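Snack Table Gallery — Rindov Street Playroom

Posted by Gaetano Sartori, Sat 2 October

Welcome back, everyone, and thank you for all the kind notes about the last gallery (the one with the mittens, which I am told is now taped to more than one refrigerator). This time we are looking at the snack table, or more exactly at the few bits and pieces we keep for playing snack time with the little ones: a plate, a bowl, some produce and one very patient dinosaur. Well, I say dinosaur. Štefánia Vávra, who runs the Saturday mornings with me, maintains that he is a monster, and the children are split right down the middle.

The idea goes back to January, when we had a long spell of bad weather and a room full of children who had already been through every puzzle on the shelf. Štefánia took an apple out of her own lunch, put it in a bowl and asked who was hungry, and that was our whole morning taken care of. We have been fiddling with it ever since — different dishes, different vegetables, a short and regrettable period with grapes — and I think we have finally settled on a set we both like.

The long and the round

Sorting by shape is nearly always the first thing the children want to do, even before anybody has mentioned eating. The apple goes into its little bowl, where it fits so snugly that there's hardly room for anything else, and the cucumber and the banana get to be neighbors. I like a cucumber for this much better than a zucchini, mostly for the color beside the yellow, and I will admit I spent longer choosing this one at Fontana than I have spent choosing some pairs of shoes. The sage-green plate waits over on its own side until somebody decides what ought to go on it.
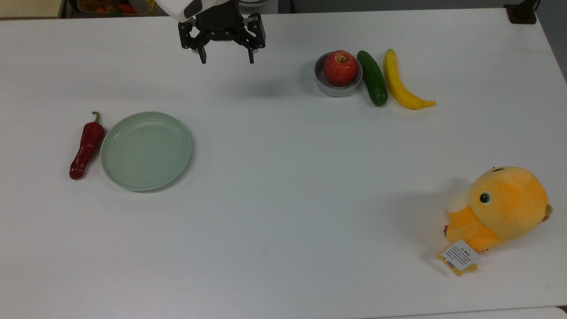 The guest of honor

Every table needs somebody to feed, and ours is yellow, with spikes down his back and stubby little arms. His name is Tiltia. I had nothing to do with that! It was put to a vote, there was a good deal of shouting, and Tiltia won over Flonudside, a name one of the older boys had made up on the spot and defended with real passion. Tiltia has been offered soup, cake, a shoe and any number of cucumbers, and he has never once complained about the service.

What I enjoy most is how seriously the children take his manners. He is asked whether he has washed his hands. He is told to wait until everyone is sitting down. One little girl brought him a folded napkin every week for a month, and when we ran out of napkins she folded him a drawing, so now we keep a stack of paper by the door in case of formal dinners.

You'll see him standing up with his dark little eye open, while the banana and the cucumber lie side by side with the bowl behind them and the pale green plate sits farther back. Štefánia likes to leave a good stretch of table between the guest and the food, so that someone has to do the carrying. We tried it the other way, with everything right under his nose, and the game was over before I had found my chair. 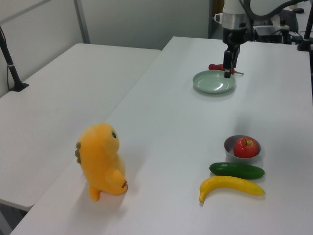 Do you use real fruit and vegetables for snack time, or the pretend kind?

We have used both over the years, and either one works well. Real produce has a smell and a proper weight to it, and we can slice it up for the children at the end of the morning, but it does have to be bought fresh each week and washed. The pretend kind lasts for ages and is the better choice if you have very young ones who bite first and ask later. If you are starting out at home, I would use whatever is already in your kitchen and see what your children make of it.

The playroom is open on Saturday mornings at 86 Rindov Street, up the ramp and through the second door. Bring indoor shoes if you remember them, and if you have a small bowl at home that you no longer need, Štefánia would be very glad to have it.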